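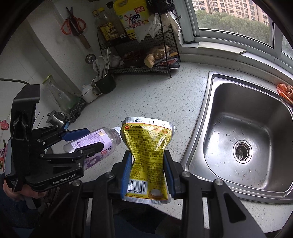 Put the Date Where I Can Read It

Dec 4, 2022

My mother kept a drawer of packets. Yeast, baking soda, gelatin, soup mix, the little envelopes of spice that came with something else. When she moved out of her house in March I emptied that drawer, and it took me most of an evening. Throwing the packets away would have been quick. What took the time was trying to work out which ones were still good.

Some had a date stamped into the crimp at the top, in the ridges, where the ink breaks up. Some had a string of letters and numbers that may have been a date or may have been a batch number. A few had the words "see top of pack" and nothing on top of the pack that I could make out. I held them under the kitchen light and then under a lamp with a magnifier. I am 58 and my eyes are ordinary for my age.

I think the date on a food package should be printed in a fixed place, at a minimum size, in dark ink on a plain light background, with the month written as a word. I think this should be required by law. It is a small thing to ask for and I have heard most of the arguments against it.

The first argument is that the law already deals with labels. It does, in many places and in many ways. There are rules for the size of the ingredient list and the layout of the nutrition panel. The date gets much less attention. In the United States most foods don't need a federal date at all, infant formula being the main exception. Where companies choose to print one, they are mostly free to squeeze it in wherever the machine on the line can reach.

The machine is the second argument. I took this one to Angus Baxter, who spent 8 years running a packing line for a company called Wamby before he retired to my town. He explained it patiently. The film for a packet is printed long before it is filled, at another plant, on big rolls. The date can only go on when the packet is filled, so it is added by a small coder at the end. The seal is a handy place because nothing else is printed there. Moving the code to the front means leaving a blank window in the artwork and lining up the coder so that it hits the window every time. If the film drifts, the date lands on the picture or on the logo.

I asked him whether that could be done. He said of course it could, Wamby did it for one supermarket customer that insisted. They put in a sensor and redrew the art. It was a nuisance for 2 weeks and then it was normal. The other customers didn't insist, so their packets stayed as they were.

That is most of my case. The thing can be done, and it gets done when someone with buying power wants it. People with a drawer of packets don't have buying power one at a time.

The third argument is that dates on dry goods don't matter much. Baking soda doesn't turn to poison. "Best by" is about quality, and we already throw out too much food over dates that were never about safety. I agree with all of that, and I still want to read the thing. If a packet of yeast is a few months past its date I will try it in warm water and see. If it is six years past I would like to know before I plan dinner around it. An unreadable date doesn't save food. In my mother's drawer it did the reverse. Whatever I couldn't read, I threw out, and I am sure a fair part of it was fine.

Saron Tufa, who owns the grocery on Birhane Street, has a different complaint. She imports about a third of her stock, and her trouble is the order of the numbers. A can that says 03 04 22 could mean two different days, depending on where it was packed. She has to know which countries write the day first and which put the year first, and she has to teach that to every teenager she hires. She keeps a chart taped inside the stockroom door. Customers bring back good food because they read the date their own way, and she gives them the money because arguing costs more.

She carries almost 800 products. One slow week she went down the shelves with a notebook, at my request and I think partly to prove me wrong. She marked down 594 where she could find and read the date without picking the item up and turning it more than once. I had guessed worse. But the ones that failed were the ones you would expect: sachets, foil pouches, clear bottles with black code sprayed over a dark sauce, and anything with a date pressed into the plastic with no ink at all. These are small, cheap things that people buy and keep for years.

Writing the month as a word would fix her chart problem for most shoppers. It has a cost, in that the word has to be in some language. Three letters is enough for English, and many other languages have months close enough to guess. A coder that can print a batch number can print MAR.

There is a fourth argument, which is that phones will solve this. Gevero, the company that makes the scanning app my daughter uses, would like each package to carry a square code with the date inside it. I have no objection to the square code. I do object to it replacing the printed date. My mother doesn't own a phone with a camera, and a person standing at a stove with flour on both hands isn't going to unlock one.

I wrote to four food companies last winter. Two sent form letters thanking me for my loyalty. One didn't answer. The fourth, Hirna, which packs the lentils I buy, sent a real reply from someone in the packaging office. She said the date had been moved to the bottom fold several years ago to make room for a recipe. She said she would raise it at the next redesign.

I looked at the recipe. It is for lentil soup, and it tells you to check the date on the bottom fold.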